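Why Does the Ground Shake?

Have you ever stood near the road when a great big truck rumbled by, and felt a little tickle come up through your shoes? An earthquake is a bit like that, only the rumble starts deep down in the rock, and it can be much, much stronger.

The outside of our Earth is a hard shell, and the shell is cracked into giant pieces called plates. They creep along very slowly - as slowly as your fingernails grow! Sometimes two plates get stuck against each other. They push and push, and then all at once the rock slips.
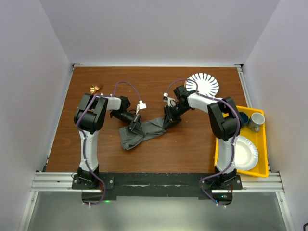
Two robot arms and a creased gray cloth.

When the rock slips, the shaking spreads out in waves, like ripples in a pond when you drop in a pebble. The town of Brilham once had 254 little quakes in a single September, and most folks there slept right through them.

If you ever feel one indoors, remember three things to do: drop down low, get under a sturdy table, and hold on until the shaking stops. Why not practice with your family before supper tonight?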